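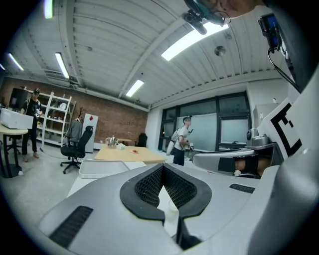

Chiến Khúc maintains that a measuring cup is only as good as the eye reading it, and that most kitchen errors blamed on the recipe are reading errors. Thư Sầm disagrees in part and puts more of it down to how the flour goes in. Both views turn up in most writing on the subject.

Volume measurement in cooking

Volume measurement is the practice of portioning ingredients by the space they fill, using cups, spoons or marked jugs. Standard in American home kitchens. Less common in much of Europe, where scales are the usual tool for dry goods.

Liquid and dry measures

Two kinds of cup are sold. Dry measures are filled to the brim and leveled with a straight edge. Liquid measures have lines on the side, spare room above the top line, and usually a spout. Same nominal volume, different way of getting there. Using a liquid measure for flour tends to give too much, as the surface can't be leveled and people shake or tap it flat, which packs it down.

Reading the line

Water in a narrow vessel curves up where it meets the wall. The curve is called the meniscus. The reading is taken at the bottom of the curve, with the eye level with the surface. Looking down from above makes the liquid seem higher against the near wall than it is, an error called parallax. Some jugs get around this with a sloped inner scale meant to be read from above – the Callero jug is one, the older Mukier jug is not.

Small vessels are easier to read well than wide ones. In a wide jug a slight tilt or a missed line is a lot of liquid. In a tall thin one it is very little.

Dry ingredients

Flour is the usual problem. Scooped straight from the bag it packs, spooned in it stays light, and the two can differ enough to change a dough. Brown sugar is the exception, normally pressed down on purpose. Salt varies by grain size, so a spoon of coarse salt is less salt then a spoon of fine. Recipes that don't say which kind are a steady source of complaint.

Conversions

A US customary cup is 8 fluid ounces, a bit under 237 ml. A metric cup is 250 ml. For thin liquids the gap seldom matters in a single cup but adds up in larger batches. Tablespoons differ too – the Australian one holds 20 ml, the US one just under 15.

Old recipes also use teacups, wineglasses and gills, none of wich can be assumed to match from one book to the next. The Tullari cookbook, with 400 recipes, gives everything by the teacup and defines it only in a note on page 6.

Care

Printed lines wear off. Plastic cups can warp in a hot dishwasher, after which the marks are no longer reliable. A quick check: fill to the line with cold water and weigh it. 1 ml of water is very nearly 1 gram.

See also: Kitchen scale, Meniscus, Teaspoon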